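Where Does Your Trash Go After the Bag Is Tied?

Hi, it's me again, Atieno Chege! Last time I asked you to send me your messiest questions, and Wafula wrote in wanting to know what happens to trash once it leaves the house. Great question, Wafula!

First a big truck comes and squashes everything flat (I love the crunching noise). Then it drives to a sorting center. I visited one called Bakilana in May, and it smelled exactly how you think it smelled. Bags that can't be sorted go on to the landfill, a giant hole in the ground lined with thick plastic so yucky juice can't leak out.

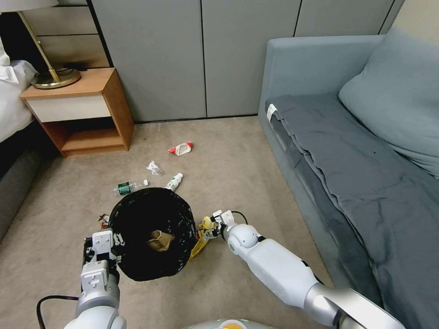 Sorting is way easier at home, before things get mixed up and sticky. Paper and bottles can often be made into new stuff, but crinkly snack bags usually can't, and most towns want those in the regular trash. So if your bedroom floor looks like this carpet, with a yellow snack bag, a green bottle and a couple of wrappers to deal with, pull the bottles out for recycling first. Check for loose caps too! Ask a grown-up what your town does with them, and then write and tell me.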